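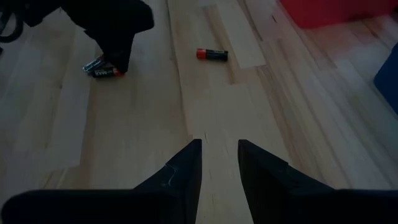
The Drawer from Pralow

Stories > Short fiction > The Drawer from Pralow

My aunt's house in Pralow sold in February, and the buyers wanted it cleared by Saturday. I took the kitchen drawer home whole, in a trash bag. It had string in it, a key to something, and over 200 batteries.

She had bought them from the hardware store in Endavthorpe, a few at a time, whenever the lights flickered. Some were new. Some had been in radios until the radios quit, and then she had put them back in the drawer with the rest. She said a battery sometimes needed a rest.

I started sorting at 8 in the evening. Good ones went one way, dead ones another, and a third bin was for the ones I couldn't decide about. A few got away from me and went to the floor. I left them until I needed to stand up anyway.

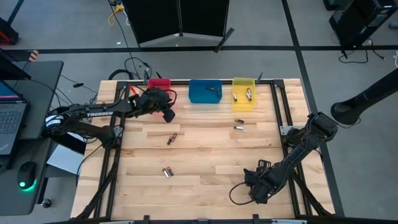
The blue bin, with one in it.

Blue was for the good ones. I had a cheap tester with a needle, and most of the time the needle didn't move. I got used to that. I would touch the ends, look, and put the thing down with the others. When the needle did move I felt pleased, as if she had been right about something. 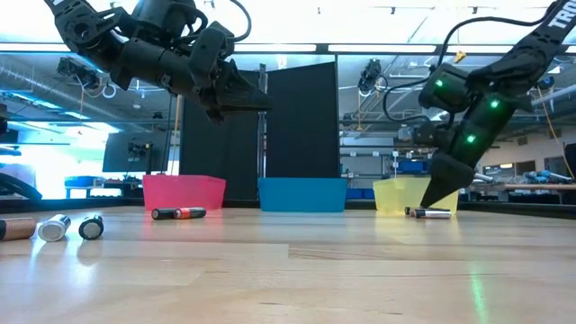
My aunt used to call on Sundays and tell me what the power had done that week. Once it was out for 13 hours and she sat in the hall with a flashlight and read the whole Wurnia seed catalog out loud to the dog. I thought about that call when I got to the two double-As lying end to end in front of the pink bin, the black one and the one with the copper-orange cap. They lay the way they would in a flashlight. I tried them both. The needle went halfway on the first and stayed there, and on the second it barely lifted.

I put them in my coat pocket together and went on with the rest — there was still most of a bag to go.

Last updated: February

Contact | Copyright Ionescu Stories | Back to top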